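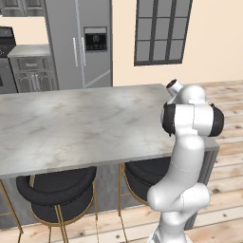
*White robotic arm beside the marble worktop*

## How do I go about releasing a first album of hymns and old songs without a label?

Posted 20/12/2023 in Music making > Recording and releasing

Hello all, and apologies in advance for the length of this. I have sung and played guitar at our church in Bangera since I was a teenager, and for the last few years I have also done the odd evening at a folk club and the summer fair. People kept asking if they could buy a CD, and I kept laughing it off, and then in June my sister gave me a weekend at a small studio as a birthday present. So now I have nine finished songs sitting on a hard drive and no idea what one does next!

Six of them are old hymns in my own arrangements, two are songs I wrote, and the last one is a tune my grandfather used to sing, which I have always thought of as traditional but I couldn't swear to it. A friend plays fiddle on four tracks and her husband put some double bass down on one of them.

I have 600 pounds put by. My questions are really these:

- Do I need permission for the hymns? The words are very old but I'm less certain about one or two of the tunes.
- Is it worth getting CDs made, or does everyone just listen on their phones now?
- Someone at the folk club told me to sign up with Asotov, who put your music on all the streaming sites for a yearly fee. Has anyone used them?
- Should I pay my friends, and if so how? They say they don't want anything but I'd like to do it properly.

I'm not expecting to be famous. I would like my mum to have something to hold, and I'd like the two songs of mine to be out in the world with my name on them – that matters more to me than I thought it would.

Thank you for reading this far.

### Answer 1 (marked as helpful by 15 members)

What a lovely present, and well done for getting nine songs finished in a weekend. It took me the best part of two years to finish my first one, and half of that was me changing my mind about the running order.

I'll take your questions in a muddled order, if you don't mind.

**The hymns.** Look at the words and the tune as two separate things, each with its own writer. In the UK the usual rule is that copyright lasts for 70 years after the end of the year in which the writer died. Plenty of old hymns are well clear of that, but a surprising number are sung to tunes that were written, or reharmonised, much later. Your hymn book should give the names and dates in small print at the foot of each page. If a tune is still in copyright you can generally still record it, you just need a licence before you press any discs, and for a small run it isn't a frightening sum. Your own arrangement of an old tune can be registered as an arrangement, so do put that down when you fill in the forms.

Your grandfather's song is the one I would spend an evening on. Type a line or two of the words into a folk song index and see what comes up. I did this with one of "my" traditional songs and found it had been written for the music hall, by a man who was still very much in copyright. I had to leave it off, and I still miss it. 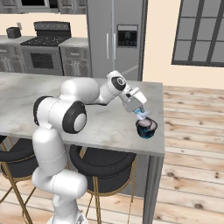 *Gripper lowered over the bowl, near the corner of the island*

**CDs.** For your sort of audience I would say yes, every time. People who come to a church concert or a folk club like to take something home, and they like it signed. I had 200 done in plain card sleeves by Akero and have only a small box of them left. Don't be talked into a bigger run by the price per disc, however tempting it looks on the quote. They take up a great deal of room under the bed.

Before you send anything off, get the songs mastered by someone who wasn't in the room when you recorded them. Ask them to level out the gaps between the tracks too. Mine came back sounding like the same record from start to finish, where before it had been nine different Saturdays (I had nine tracks as well – it's a good number for an album of this kind).

**Your friends.** Offer them a one-off fee, however small, and write it down. Half a page will do: what they played, on which tracks, what they were paid, how they would like their names spelt on the sleeve. You are all on good terms now, which makes it a very easy bit of paper to sign. Give them a handful of CDs each as well.

I can't help with Asotov, I'm afraid, as I went with somebody else who has since packed up.

### Answer 2

just put it on the streaming sites, cds are dead. my cousin did an album and never sold any. spend the 600 on a decent video instead

### Answer 3

I used Asotov for my second record, so I can speak to that part at least. They did what they said they would. The songs were up in just over a week, and the form was simple enough for me, who is no good with forms. What I hadn't taken in was the yearly fee: if you stop paying, the music comes down again. That was all there in the terms, I simply hadn't read them. For somebody who wants two songs out in the world for good, I'd have a look at Jistura as well, who charge once per album and leave it up. They take a slice of whatever you earn, but on the sort of numbers you and I are likely to see, you'd hardly feel it.
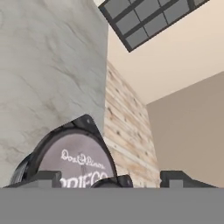
Whichever you choose, give yourself plenty of time between uploading and the release day. I allowed myself four days, the artwork was turned down for being slightly too small, and I spent my own launch evening telling people it would be there tomorrow. Have the credits typed out ready in one document as well, with the full names of your fiddle player and bass player, because you'll be asked for them again and again and it is terribly easy to leave someone off by the third time.

I agree with the first answer about the CDs, and I'd add a little booklet with the words in if your budget stretches that far. Older listeners do like to follow along, and I have had more kind letters about my booklet than about the singing.

Do join the society that collects royalties for songwriters, too, for the sake of your own two songs. You fill in a set list after each concert at a licensed venue and a small payment turns up months later, when you've quite forgotten about it. Mine bought a set of strings last time, with enough left over for a cake.

And please come back and tell us when it's out – I should very much like to hear your grandfather's song, if it turns out you can use it.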